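Givgate 508 Treatment Couch Topper and Cover Set 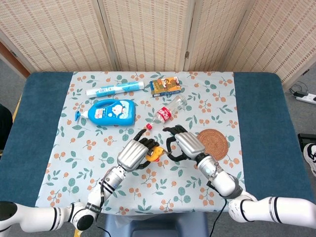 Padded surface in dark teal-blue, with a printed leaf-and-berry cloth laid over the middle.

Product code: Givgate 508
Supplied by: Clemis Furnishings for Care and Education
Category: Tables, couches and work surfaces > Padded tops and covers

Overview

The Givgate 508 is a padded top for fixed or folding tables, intended for day centres, clinics, nurseries and community rooms where one table has to serve several purposes in the course of a day. It provides a firm, cushioned surface that can be wiped clean between sessions, and it may be used on its own or beneath a cloth of the customer's choosing.

The topper was introduced to replace the earlier Givgate pad, which was fastened with tapes at the corners. Customers reported that the tapes became tangled in folding legs and were difficult to tie for staff with limited grip. The 508 is held in place by a deep elasticated skirt that passes under the edge of the table. No tools are required for fitting or removal.

Clemis supplies the 508 to institutions and to private customers on the same terms. Account customers should quote their account reference when ordering.

What is supplied

The standard set contains:

1 padded topper
2 wipe-clean outer covers
2 elasticated under-skirts
1 storage bag with carrying handles
1 care card

Tablecloths are not part of the set and may be ordered separately from the Curen range. Tables are not supplied.

Construction

The core of the topper is a single sheet of medium-density foam, bonded to a stiffened base layer. The base prevents the foam from creasing when the topper is moved and allows it to lie flat on tables with a central join. The outer cover closes along one long side with a concealed zip, placed so that it faces the floor when the topper is in use.

Seams are welded at the corners and stitched elsewhere. Customers who expect regular contact with liquids should order the fully welded version, the Givgate 508W, which has no stitched seams on the upper face. The welded cover is a little stiffer to the touch and takes longer to fit for the first time.

Choosing a size

Please measure the table top itself and not the frame beneath it. Measure the length and the width at the widest point and add nothing for the skirt, as the allowance has already been made. Where a table has rounded corners, state this on the order form. A topper made for square corners will fit a rounded table, but the skirt will gather at each corner and may catch on clothing.

Tables with a raised lip, a drop leaf or a fixed attachment at the edge are not suitable for the standard skirt. Made-to-measure toppers are available for these tables on request, and a drawing will be sent for approval before work begins.

Fitting

1. Clear and dry the table top.
2. Lay the topper with the zip side downwards and align one short edge.
3. Draw the skirt under that edge, then work along both long sides.
4. Pull the skirt under the remaining edge. It should feel tight.
5. Check that the topper does not slide when pressed firmly from the side.

Two people are recommended for the larger sizes. On folding tables the topper should be removed before the table is folded - leaving it in place will strain the hinges and may split the cover.

Use with a tablecloth

Many customers place a cloth over part of the topper to protect it or to mark out a working area. Cotton and cotton-mix cloths lie well on the padded surface. Cloths with a plastic backing can cling to the cover in warm rooms and should be lifted at the end of each day. Pins, clips with metal teeth and adhesive tape must not be used on the cover at any time.

Care and cleaning

Wipe the cover with warm water and a mild detergent, rinse with a damp cloth and dry thoroughly. Covers may be machine washed at a low temperature with the zip closed. Do not tumble dry, iron or bleach. The foam core must not be immersed. If it becomes wet it should be taken out of the cover and stood on its long edge in an airy room until it is completely dry.

Ballpoint ink and hair dye will leave permanent marks if they are not removed at once. Such marks do not affect the performance of the cover and are not covered by the guarantee.

Guarantee

The foam core is guaranteed for 5 years against loss of shape in normal use. Covers and skirts are guaranteed for 2 years against faults in seams and zips. Proof of purchase will be required.

Ordering and delivery

Orders may be placed online, by post or through the Clemis sales office. Stock sizes are sent flat by our carrier, Sepp, and a signature is required on delivery. Made-to-measure items are produced in order of receipt. The workshop closes for part of July, and orders received during the closure will be acknowledged when it reopens.

Unused stock sizes may be returned in their original packing. Made-to-measure toppers cannot be returned unless faulty.

Enquiries about sizing, fabric samples and made-to-measure work should be addressed to Riaan Nel, Product Support, at the Clemis sales office.

Related items

Givgate 508W fully welded topper
Givgate replacement outer cover
Givgate replacement under-skirt
Curen cotton-mix tablecloths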